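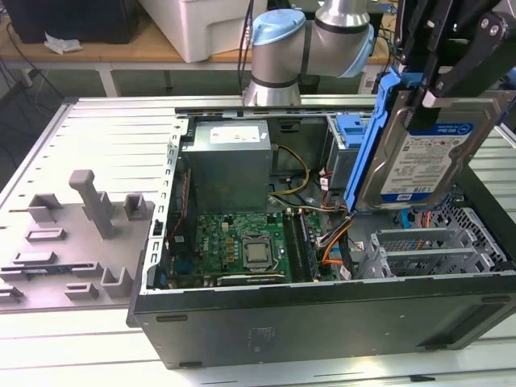 Clelgate: drive caddy handling in an open desktop tower

Data card and usage notes, version 2

Maintainer: Colette Joly, Estwood

Summary

Clelgate is a set of robot episodes in which a single arm with a black gripper moves a caddied hard drive between a fixture plate and the drive bay of a desktop tower. The tower lies on its side on a slotted aluminium table with the side panel off. The set holds 3,000 episodes and is released together with the results of one method, Gano, and one baseline, Chu.

The question behind the work is narrow. A caddy has a long side rail and has to meet the bay nearly square. If it is held near one end, small errors in wrist angle become large errors at the far end of the rail. We wanted to know whether a policy that corrects the tilt above the case does better than one that starts down and corrects on contact. On our held-out test it does, with limits given under Results.

What changed in version 2

Episodes with a dropped force stream have been removed. In version 1 they were kept with the gaps filled by the last good value, and this produced false steady contact in the training data.

Outcome labels are now given per phase as well as per episode.

The wrist angle is stored relative to the bay and not to the table. Code written for version 1 will load the new files without error and give wrong angles. Check the version field first.

The bay position is stored once per episode. It was previously stored with every sample.

Workspace

Tower. Dark charcoal case on its side, interior facing up. The motherboard, memory modules and power supply are in place. The CPU is seated with no cooler fitted. The power supply wires are left in the case and are not tied back. The case is never powered.

Drive. 1.0TB WD Blue in a blue plastic caddy. The drive is treated as a dummy weight and is never connected. Its label is often visible to the camera, so anyone training on images should expect a policy to use it as a landmark.

Fixture plate. Grey plate to the left of the case, with raised holders and posts. One holder is assigned to the caddy in each episode. The others act as distractors and as obstacles to the return path.

Arm and gripper. Single arm, black gripper, closing on the caddy frame. Gripping the bare drive counts as a failure even when the drive reaches the bay.

Camera. One fixed view of the table. It does not move within an episode. It was refitted between collection blocks, and the block number is stored so that the change can be modelled or avoided.

The desk behind the table is outside the task area. Its contents vary between blocks and were not controlled. We have not masked it.

Task definitions

Place. The arm begins with the caddy in a holder. It lifts the caddy, carries it over the case and lowers it into the bay. The episode succeeds if the caddy is fully seated and the gripper has opened clear of it.

Return. The arm begins with the caddy seated in the bay. It withdraws the caddy and sets it in the assigned holder. The episode succeeds if the caddy stands in the holder without support from the gripper.

Both tasks are divided into the same phases: grasp, carry, align, contact, release. Align starts when the caddy first enters the volume above its target and ends at first contact. A caddy held above the case with a visible tilt, as in the image at the top of this file, is in a position where the align phase has to correct the wrist before descent.

Collection

Episodes were collected by teleoperation in blocks. Operators were told to complete the task at a comfortable pace and were given no instruction on grasp position, so grasps vary along the caddy. This was intended. An earlier pilot with a fixed grasp gave a policy that failed as soon as the caddy sat slightly differently in its holder.

The case was moved between blocks within the reach of the arm. Its rotation on the table was changed by small amounts only. No block has the case standing upright.

Wires inside the case were left where they fell. They were not moved between episodes unless they blocked the bay. Where an operator moved a wire by hand, the episode carries a flag and the hand is not in the recorded part.

Failed attempts are kept. An episode is discarded only for a recording fault, an emergency stop with no stated cause, or a missing start state.

Contents of an episode

video: the fixed camera view
joints: joint positions and commanded positions
grip: gripper opening and commanded opening
force: force and torque at the wrist
pose: estimated caddy pose relative to the bay
phase: start and end of each phase
result: outcome per phase and for the whole episode
meta: task, block, assigned holder, operator code, flags, version

All streams share one clock. They are stored at their own rates and have not been resampled. The loader can resample on request, using linear interpolation for joints and the nearest sample for phase labels. Do not interpolate the phase labels.

Caddy pose is an estimate from the camera view and the arm position. It is poor when the gripper covers the caddy frame and should not be taken as ground truth in the contact phase. The confidence value stored with it is useful for ordering samples and has no meaning as a probability.

Splits

The training and validation splits share blocks. The test split is made of whole blocks which appear in neither, so case position and camera fit are both new to the policy. There are 190 starting states in the test split. Each is fully described in its meta file and can be set up again on a real table with the drawings in the fixtures folder.

Please do not tune on the test blocks. The validation split is easier, and a large gap between the two is expected.

Methods compared

Chu is a behaviour cloning policy trained on whole episodes. It takes the camera view, the joint positions and the gripper opening, and gives joint commands. It has no access to the phase labels.

Gano uses the same network and the same inputs, with two additions. A small head predicts the tilt of the caddy relative to the bay. During align, downward motion is scaled by the predicted tilt, so the arm slows or holds its height until the wrist has been corrected. The head is trained on the pose stream, with low-confidence samples given less weight. No force reading is used by either method at run time.

Training settings were the same for both and are listed in the config folder. Neither method was given extra data.

Results

Gano completed 71 per cent of test starts across the two tasks. Chu was lower on both. The full table, with the outcome of every start, is in the results folder, and we ask that comparisons be made per start where possible. Overall rates hide the fact that the two methods fail in different places.

Place gains most from the change. Chu tends to bring the leading end of the rail down on the edge of the drive bay and push. Gano makes this error less often, though it still makes it when the grasp is near the end of the caddy and the gripper hides most of the frame.

Return shows a smaller gain. The holders are more forgiving than the bay, and most failures in this task happen at withdrawal, before the tilt head has any effect.

Gano is slower. Holding height during align lengthens the episode, and in some starts the arm hovers over the bay until the time limit is reached. We counted these as failures. A floor on the downward speed removes the hovering and brings back part of the contact error. The floor was off for the reported result.

We also tried feeding the predicted tilt to the policy as a plain input, with no scaling of the motion. The effect was too small to separate from the change between training seeds.

Known problems

The tilt head confuses tilt with rotation about the vertical when only one long edge of the caddy is visible.

Bright reflections from the table affect the pose estimate in the blocks collected in January. These blocks are flagged. They are in the training split only.

Loose wires near the bay are under-represented. A policy trained on this set has little reason to avoid them and will drag them.

There is one model of case, one caddy design and one gripper. We have no evidence that the policy carries over to another bay.

Operator codes are uneven. One operator recorded far more episodes than any other, and the style of grasp in the set leans towards that person's habits.

Intended use

The set is meant for work on alignment before contact, on learning from mixed good and failed episodes, and on phase segmentation. It can be used for pose estimation if the limits above are kept in mind.

It should not be used to judge whether a robot can service working computers. The drive is never connected, no screws are handled, and damage to the board or wires was not measured.

Loading

Install the package from the tools folder and point it at the data root. The default call returns the training split with all streams at their stored rates. Pass the task name to load place or return alone. Flagged episodes are included unless the clean option is set.

Video is the bulk of the download. The other streams are packed separately and are enough to reproduce the force plots and the phase timing tables.

Checksums are supplied per block. If a block fails its check, fetch that block again; the remaining blocks do not depend on it.

Reporting errors

Wrong phase boundaries are the most likely fault, mainly at the change from align to contact. Reports should give the episode name, the phase and the corrected time on the shared clock. Send them to Colette Joly through the issue page. Corrections are gathered into the next version, and existing files are left unchanged until then.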